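Wesitix Suture Trainer – demo days and hire

Product pages / Training equipment / Robotic / Wesitix

At a glance
Type: bench-top robotic suturing trainer
Instruments: needle driver plus second instrument, wristed
Practice surface: replaceable synthetic tissue pads
Supplied by: Prorgate
Available to: buy, hire by the week, or try at an open day
Pads: Enura, packs of 10
Guarantee: 3 years on the arms, wear on the jaws not included

Hello and welcome to the Wesitix page! I'm Debora Palumbo and I look after training equipment at Prorgate, so if you ring up and ask a question about this machine it's very likely me you'll get. I've written this page myself, mostly after our August open day, as so many of you asked me the same things over the biscuits that it seemed daft not to put the answers somewhere.

What you're getting

The Wesitix is a pair of robotic arms on a bench stand, a console with two hand controls and a foot pedal, and a screen. You sit down, put your fingers in the loops and sew. There's a small camera at the wrist of the arm, so you (and whoever is teaching you) get a really close look at the needle and the knots. The base has a shallow tray that holds one pad at a time, with a clip at each corner, and changing a pad is quick once you've done it a few times.

It doesn't do anything by itself, by the way. I get asked that a lot. It follows your hands, scaled down, and if your hands are in a muddle the instruments will be too. The scaling has 3 settings and I'd start everybody on the middle one. The finest setting feels lovely but you spend half your time re-gripping.

Our open day

We had the Wesitix running from ten in the morning on the Thursday, in the big room upstairs at Gyamfi House. Tullio Tedesco took the first session at the console and talked us through his stitching while everyone else crowded round the big screen. Tullio trained on open surgery years before he touched a robot, and he's a patient teacher – he'll stop with the needle in mid-air and wait until the person at the back has finished their question.

He likes short, separate stitches for beginners. Each one is its own little job: bite, pull through, knot, trim, move on. If the third one is rotten you can leave it there and do a better fourth, and then you've got the two side by side to compare. Running stitches come later, and he wouldn't be drawn on how much later!

What I hadn't expected was how much people wanted to talk about thread. Liliana Gatti, who came over with a group of trainees, told me her lot can drive a needle perfectly well by the end of the first afternoon, but managing the long end takes them a good deal longer. You don't have the same feel through the controls that you have with your fingers. You have to learn to look for it – the loop going round the instrument, the slack lying across the pad, the bit you're about to tug without meaning to. Black thread on a pink pad helps a lot there, and so does being in close.
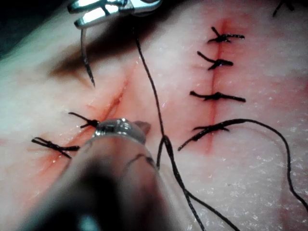 The pads

We supply Enura pads with the Wesitix and they're the ones I'd stick with. They're a synthetic tissue, soft and slightly shiny, in a pale pink. There's enough drag on the needle that you have to follow its curve properly. If you push straight you'll see the pad pucker and you'll know all about it.

You can buy them plain and make your own cuts, or ask us to send them ready cut. I'd get a mix. A straight, narrow cut is kind to a new starter. One that gapes a bit makes you think about how deep you go on each side and how hard you pull the knot down, and Tullio had plenty to say about people pulling too hard. The edges should meet and that's enough.

A pack of 10 costs £38 and we post them out flat. Please keep them in their wrappers until you need them, out of direct sun, and don't stack anything heavy on top. I'd love to say they last for ever but once a pad has been sewn and unpicked along the same line a few times the edges go ragged and you're learning bad habits from it.

Having a go yourself

In the afternoon we opened the console to anyone who fancied it. Ilaria Testa was our first and she'd never used a robotic system of any sort, so she was very brave to do it with the room watching. She tied a knot! It took a while, and she dropped the needle and had to go looking for it with the camera, and she got a round of applause.

A few tips from that session, in no special order:

Adjust the chair before you start. It sounds silly but people were hunching.
Keep both instrument tips where you can see them. If one wanders off, stop and bring it back.
Hold the needle a bit back from the middle of the curve, towards the thread end.
Use the pedal to park the arms when your elbows run out of room, then reset your hands.
Cut your thread shorter than you think you'll want it.
Have a rest after each few stitches, your shoulders will thank you.

Hire, delivery and setting up

Hire is by the week, with a pack of pads included. We deliver, set the thing up on your bench and spend the first hour with you. The stand needs a solid table (no folding ones, please) and two ordinary sockets. Debora Tedesco does most of our deliveries and the setting up – yes, there are two Deboras, and yes, the post gets mixed up, so do put a surname on it.

If you hire and then decide to buy within 3 months, we take the first week's hire off the price. Schools and teaching hospitals should ask for the training rate before ordering, as I can't add it to an invoice afterwards.

Questions I get asked

Can two people use it at once? One at the console, but a second screen can be plugged in for a teacher or a group.

Can I record a session? Yes, to a memory stick. Bring your own or buy one from us.

Do you sell spare jaws? Yes, in pairs. Have the number from the side of the instrument handy when you ring.

Will it work with other makes of pad? If they fit the tray, probably, but I've only tried it with Enura so I can't promise.

To book a place at the next open day or a slot on the console, use the form on the contact page and put Wesitix in the subject line. Console slots are half an hour each and they do fill up, so tell me if you'd rather have a morning or an afternoon.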